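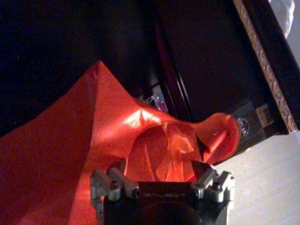
According to one respondent at the Morneneck site, the leaflet told her when to start the timer but left her to guess when the line stopped counting as a line. The same complaint, in different words, recurs in the free-text returns from Grusow and Ha, and it bears directly on how the home readings in this section should be treated.

Figure 2. Crumpled red-orange sheet, glossy surface.

4.2 Agreement between home and clinic readings

Households received the Jident ferritin strip, a lateral flow test that uses a finger-prick sample of whole blood. A control line shows that the sample has run along the strip. A test line is meant to appear only when ferritin is above the cut-off, so that a missing test line is the result of interest. This is the reverse of most tests sold for home use, and the leaflet says so on its first page. We collected 1,748 paired readings, each made up of a result recorded at home and a result from a venous sample drawn at the local clinic within the permitted interval.

Disagreement was not spread evenly over the range of ferritin values. Pairs well above or well below the cut-off mostly agreed. Most of the remainder lay close to it, where the test line is faint and the reader has to decide whether it is there at all. Respondents who described a faint line in the comments box were more likely to have recorded the result as low, although the leaflet instructs them to treat any visible line as present. We take this as evidence that the written instruction was either missed or not trusted.

Lighting was not controlled. The return form asked where the strip had been read, and kitchens and bathrooms were the usual answers. We did not find a consistent difference between the two, but the categories are crude and say nothing of the time of day or the type of lamp.

Timing was a second source of error. The leaflet gives a reading time in minutes and a later limit after which the strip should be thrown away. Strips read past the limit tended to show a darker background, and some respondents took this darkening for a test line. Late readings were kept in the main analysis and removed in a sensitivity analysis, with little effect on overall agreement. They did affect the Grusow figures, where the form was issued in an earlier layout with the box for reading time printed overleaf and often left blank. Blank boxes were coded as missing and not imputed.

The volume of blood applied is harder to assess. The collecting tube in the kit fills to a printed mark, and an underfilled tube gives a weak control line as well as a weak test line. Respondents were told to discard any strip without a control line and to use the spare. No instruction covered a weak control line. Such strips cannot be separated from the rest in our data, and some of the false low results may come from this cause.

Those who reported having used a finger-prick test before gave readings that agreed more often with the clinic result. The difference narrowed once age was added to the model. We did not ask which kind of test had been used, and a person familiar with blood glucose meters, which display a number, may gain little help from that experience when reading a line by eye.

Results for Ha are reported separately in the next section, as the clinic there changed its laboratory assay during collection.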